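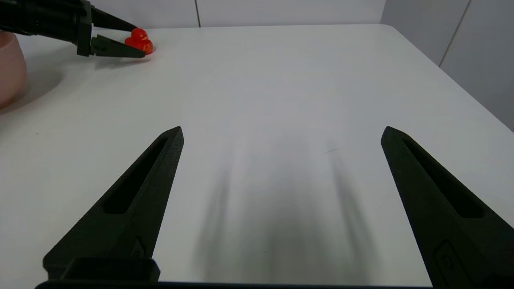 Plasard, 24 Mar 2018

**The Omby two-arm bench: can it do your chores yet?**

We get asked this at every open day, usually by someone with a sink full of dishes waiting at home, so we thought we would put it at the top of the page where it belongs. Some chores, yes. Slowly, and with a bit of help from you. If that sounds like a modest answer from people who are trying to sell you something, do please read on, as we would much sooner you bought an Omby knowing what it is good at than sent it back to us in a sulk!

Tidying small things off a table is the job we always start new owners on. A rubber duck is a lovely first object (ours is a red-orange one) because it is small, rounded and shiny, and a gripper that closes on it badly will simply push it along. Put a bowl on the table as well and you have a proper little chore, the sort any parent does at bath time without giving it a thought. Natália Vávra, who wrote most of our starter lessons, still thinks the duck is harder than a mug, and she has had plenty of arguments about it with the rest of us.

### What you get

- 2 arms, left and right, each with its own gripper
- Pointed black fingers with a long slot down each one
- A small camera for each wrist, looking out past the fingers
- The Bevan control box and its leads
- A printed handbook, 18 starter lessons and a spare pair of fingers

The table is not included. Most people have one, and a plain white top with a matt finish suits the cameras very well. Glass is a nuisance, and so is anything with a busy pattern.

### Around the house

Putting toys away, sorting cutlery into a tray, moving fruit from a bag to a bowl: all of these are within reach once you have shown the arms what you want a good many times. For a tidying job with one kind of object we suggest 300 goes before you leave it to try alone. It sounds like a lot, and it is a fair bit of an afternoon or two, but people do find it oddly restful once they have the kettle on and the radio going.

Folding is another matter. A tea towel laid flat can be folded in half, and we have been very pleased with that, but a shirt out of the basket is still beyond it. Washing up we would ask you not to attempt at all. The wrists are not sealed, and water in the joints is not covered by the guarantee.

### In the workshop

Dalibor Hájek looks after our trade customers and he would like it known that the Omby is a bench machine. It will put light parts into trays and take them out again, and it will pass a part from one hand to the other. It will not keep up with a person who has done the job for years. Where it earns its place is on the dull little tasks that get left until the end of the day.

### Delivery and help

Tradport carries all our orders and will bring the box to your door in 3 parcels. Please open the one marked with the handbook first, and keep the packing until you have both arms running. Setting up takes an evening if you read as you go. Leave clear space on either side of the table, as the arms swing wider than you might expect when they first wake up, and keep the cat out.

Spare fingers can be ordered singly or in pairs. Tell us left or right when you write.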